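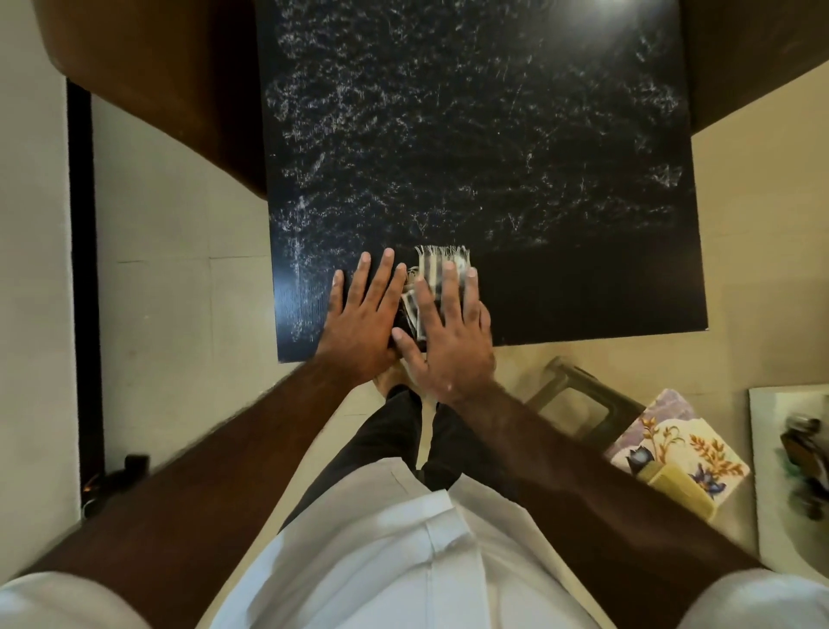 Chapter 4
Hands

I put off writing this chapter for most of a summer. Bones I could do, knees I could do (I have two bad ones, so I had plenty of material), but every time I sat down to start on the hand I'd end up staring at my own, wiggling a finger and losing twenty minutes. I fully expect the same thing to happen to you. Go ahead and let it! This is the one chapter in the book where the lab equipment is attached to you.

Let's start with something that surprised me when I was a student and still strikes me as a little strange. There are no muscles in your fingers, at least none that bend or straighten them. (There are tiny ones that make hairs stand up, but those belong to the skin, and we'll get to skin in Chapter 7.) The muscles doing the heavy gripping are up in your forearm, and they pull on the finger bones through long tendons that run across the wrist. Wrap your right hand around your left forearm, a little below the elbow, and drum the fingers of the left hand on the table. Feel all that shifting around? That's your fingers at work, a long way from where you'd think to look.

My old teacher, Rosine Roussel, used to do this with every new class before she'd even called the roll. She had a room full of teenagers clutching their own arms and giggling, and then she'd say "good, now you know where your fingers live" and turn around and write her name on the board. I've stolen that opening every year of my career.

The muscles in the forearm are called the extrinsic muscles of the hand, which just means they start outside it. There's another set, the intrinsic muscles, that start and finish within the hand itself. Some of them make up the fleshy pad at the base of your thumb, and others sit between the long bones of your palm. They handle the finer jobs: spreading the fingers apart, bringing them back together, and moving the thumb across to meet the others. Threading a needle uses both sets. So does picking a single grape without squashing it.

Try this

Hold both hands out in front of you with the backs facing up, and spread your fingers as wide as they'll comfortably go. Keep them there for a moment, then relax. You've just used a group of small muscles called the dorsal interossei, along with a few helpers on the thumb and little finger sides. The name sounds worse than it is. "Dorsal" means on the back side and "interossei" means between the bones, so all we're really saying is "the ones between the bones, toward the back." Most anatomy words fall apart nicely like that once you have a bit of Latin, and there's a word list at the end of the book.

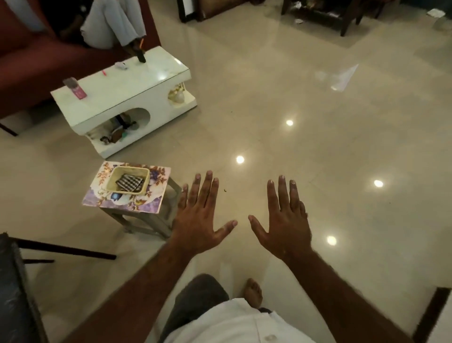 Figure 4.1. Both hands with the backs up and the fingers spread. Look for the faint creases at the knuckles, then find the same ones on yours.

Now make a fist with one hand and watch those creases while you do it. They smooth out, and the skin on the back of the hand pulls tight. Open up again and back they come. The skin there has to be loose enough to stretch over a bent joint, and when the joint is straight the extra has to go somewhere.

Here's my favorite one, and it works well on relatives. Put your palm flat on a table and fold your middle finger under, so that its middle joint is resting on the tabletop. Leave the other fingers out straight. Now lift your thumb. Easy. Lift your index finger, also easy, and then your little finger, no trouble. Now try the ring finger.

Most people can barely budge it! The tendons that straighten your fingers are linked to one another by small bands across the back of the hand, and with the middle finger folded under, the ring finger doesn't have much slack left to work with. The index and little fingers each have an additional straightening muscle of their own, so they get by fine. Natália Pacheco, who read these chapters in draft and plays piano much better than I do, wrote "RUDE" in the margin next to this paragraph. Pianists meet this problem early and spend years working around it.

How many bones?

Each hand has 27 bones. Eight of them are the carpals, the small lumpy ones packed together at the wrist. Then come five metacarpals, which run through the palm, and 14 phalanges, which are the bones of the fingers and thumb. If you do the arithmetic for the fingers you'll notice the thumb comes up short, with two phalanges where each finger has three. Bend your thumb and check.

What the thumb lacks in bones it makes up for at the base, where it meets the wrist in what's called a saddle joint. Picture two saddles, one turned upside down and sideways and set on top of the other. They can rock forward and back, and side to side, and that's how your thumb can swing over to touch your little finger. We'll spend all of Section 4.2 on this joint, so keep a pencil handy. You'll be drawing it.

Before you turn the page, tape your thumb gently against the side of your palm, on whichever hand you write with, and try to button a shirt. Jot down what you did with the other fingers to get around it. We'll use your notes in the next section.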